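Fix the Cable Before You Touch the Code

By Gisela Ojeda
2 Nov 2019
14 comments | 40 shares 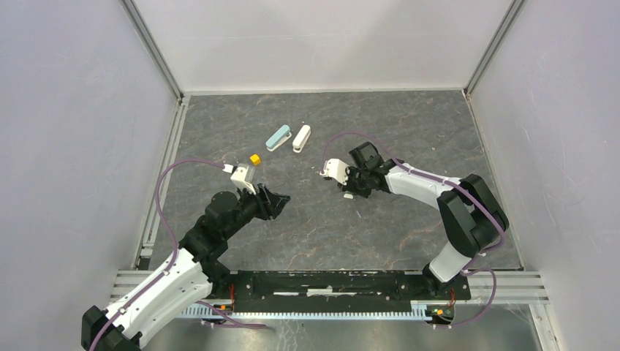

The two-arm cell at Leren, with a pair of staplers on the table. A purple cable follows each arm.

I look after a small two-arm cell, and I have come to think that most of the trouble people blame on software starts with a cable. This is an argument for spending the first hour of any repair on the wiring, and for letting the person who does the wiring have a say in how the cell is laid out.

Ours has an arm on each side of the table and a black rail running between the bases at the front. The cables go up along the arms to the grippers. When an arm folds in close, the slack has to go somewhere. When it reaches across, the slack has to come back. Every one of those moves bends the cable in the same few places.

In June the left gripper started dropping out. It would close on a part, hold, and then stop reporting. Skender, who supplied the arms, asked for logs, and we sent them. We changed a timeout. We reinstalled the driver. We lost 7 working days on this, and at the end of it I unplugged the cable at the gripper, put in a new one and the fault went away. The old one had a break inside the jacket, close to the connector. From the outside it looked fine.

I don't blame Skender. They answered the question we asked. My complaint is with the order we did things in. A log can tell you the signal was lost at a certain moment. It can't tell you the arm was folded at the time unless you go and look at where the arm was. Three of us read those logs and none of us stood by the cell with a hand on the cable while it moved through its range at low speed.

We do that now, before anything else. One person jogs the arm and the other watches the loop, with the speed turned right down and the stop button in reach. You are looking for the point where the loop goes tight, and for any place where it rubs. If the fault shows up in the same pose twice, leave the laptop alone and get the spare.

Vidal, the shop that does our machining, thinks I go too far. Their view is that a cable should be clipped down along its whole length and forgotten. I have tried it. Clips are tidy, but every clip next to a joint makes a hard bend, and a hard bend is where it fails. I would sooner have a loop that looks a bit messy and moves freely. The price is that a loose loop can swing over the table, and you have to keep tall parts out of its way.

I also replace on a count. At 2,000 hours the cable comes off, good or bad. People call this wasteful. A cable costs us less than one lost morning, and a planned swap can be done when the cell has no work waiting.

The same goes for the small boards at the front of the cell. Ours are out where I can get at them, and I want them to stay there. Visitors ask why we don't put a cover over everything. A cover would look better. It would also mean four screws between me and a loose wire, and I know from the old Stistitz machine what happens then. The screws stay in, and people guess.

If you are buying a cell this year, ask how long it takes to change a gripper cable, and ask to see it done.

14 comments | Share this article | Print

Related
Who should hold the spare parts budget?
Notes on leveling a worktable
Why we stopped cleaning rails with solvent

Contact | Copyright 2019 | Back to top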